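The Glove Line

Friday, and Fouad Tazi had until four to get the back workroom at Kaltemeck looking like somebody cared about it. Four was when Maxence Besson came. Maxence with the folder. Maxence who ran his finger along things.

Twenty minutes, then. Less.

Bits first. The bit set was open on its side of the rack where he'd left it Wednesday or somebody had. Leave it. The screwdriver could go up in the wire basket. The tool case, shove it back behind the post. Fine. Good enough.

The gloves were the problem.

Gloves everywhere, always. Guillot sent them over in a sack, the good ones and the dead ones all mixed, and no one at Verkulgate would pay for new until the old had been washed and hung and looked at. That was the rule. $52 a month for gloves and not a cent over. Fouad had read the memo twice, standing up, eating a sandwich.

So hang them. He'd tied the twine himself back in March, post to post, and it had sagged ever since. His mother's line had sagged too. She'd hung sixteen shirts on it for the Ellano hotel every morning before school and never let one touch the dirt, and she would of laughed at this – a grown man, a bit of string, wallpaper with flowers on it.

He liked the wallpaper. He hadn't told anyone. It was the end of a roll of something, 600 feet of it bought cheap for the hotel that closed, and when they asked who wanted it he'd put his hand up before he thought.

Pegs. Where were the pegs. Peach one, pink one, the big black one that pinched your thumb. He worked quick. Cuff, peg. Cuff, peg. One cotton glove just slung over the dowel, he'd get to it.

Twelve minutes.

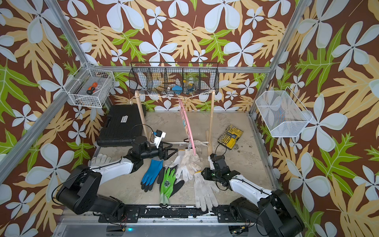
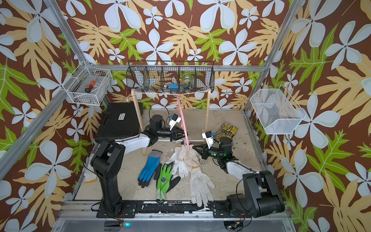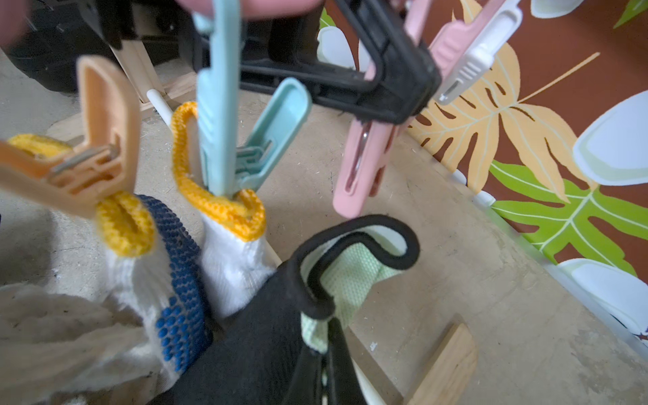 A car door outside. Early, of course he was early.

"You kept the paper," Maxence said from the doorway. Coat still on. No folder.

"It came with the room."

"It did not. I was at the Ellano, Fouad. I carried trays past that paper for two summers." He came in and stood there with his hands in his pockets, looking at the big pale flowers, and didnt run his finger along anything. "There was a woman did the shirts. Out the back. She used to give me figs."

Fouad had a peg in his mouth. He took it out.

"What sort of figs," he said.

"Little green ones. Why?"

He clipped the last cuff and missed, and had to do it again.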